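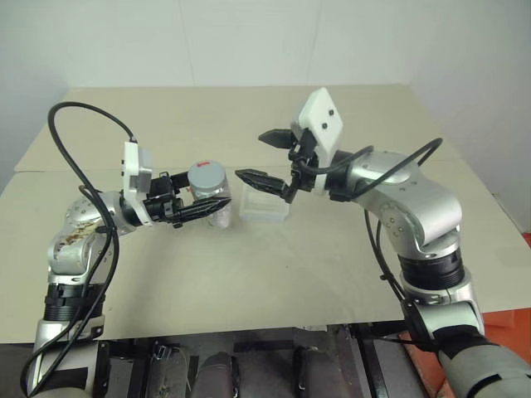

So I finally got my two weeks with the Flokport, the two-arm bench setup that Tradevetti rents out, and I have a lot of opinions for somebody who mostly makes jam labels for a living. I run a little sample packing business (spices, salts, bath stuff, whatever people want put into small containers) and I'd been reading about this thing since last fall. The pitch is that one arm holds and the other arm does, which is pretty much how I work with my own two hands. My first job for it was the jar job. The left gripper closes on a clear jar with a gray lid and holds it a little above the table, the square translucent dish sits next to it, and the right gripper hangs over the dish with its fingers open. I have stared at that exact setup for so many hours now that I see it when I close my eyes!

Okay, the rental. It's 700 a week, with a 3 week minimum, except Sanne De Smet at Tradevetti let me do two because I asked nicely and because February is apparently dead for them. Delivery and setup were included. Toon Van Acker came out and had it standing and moving before lunch, and he stayed to teach me the software, called Prins. Prins is fine. You move the arms by hand to where you want them, save the spot, move on to the next one, and then it plays the whole thing back. The part I kept messing up was naming my spots. Please name your spots. I had "jar", "jar2", "jar good" and "jar good REAL" by the second evening and I could not have told you which was which.

What I liked most was the holding. Clear plastic is slippery and the ridges on the fingers really do grip it. I had one jar slide on me the whole time I had the thing, and that was after I'd gotten hand cream all over it, so I'm taking the blame. You set the squeeze per container, and once I had a number that worked for my plastic jars (58 on their scale, if you use the same kind of thin-walled ones I do) I left it alone.

Lids were harder. Going on, great. Coming off, it depends who tightened them. The ones I closed myself were no trouble, but the ones my sister closed, forget it, the arm would turn and turn and then Prins would stop and ask me what I wanted to do. I wrote to support and got Thijs Wuyts, who told me to slow the wrist way down for the first bit of the turn. That helped a lot. It should be in the manual, which by the way is 138 pages and spends four of them on choosing a table.

Speed: it's slow. I'm faster by hand and I wasn't even trying. But I don't want to be doing jars at ten at night, and it doesn't mind, so I let it run while I did invoices at the other end of the room and got up whenever it beeped. It beeps a lot the first few days and then less.

I did look at the Jenorgate too, the one-arm kit. It's cheaper and smaller, but you need a clamp for every size of jar and I have way too many sizes. If you only ever pack one thing I'd look there first.

Would I rent the Flokport again? Yes, for the holiday rush, if Sanne will give me the same deal. Would I buy one? Ask me after I see the price sheet, they still haven't sent it. I'll put my squeeze numbers for the glass jars in the next post, a couple of you asked and I need to find the notebook I wrote them in.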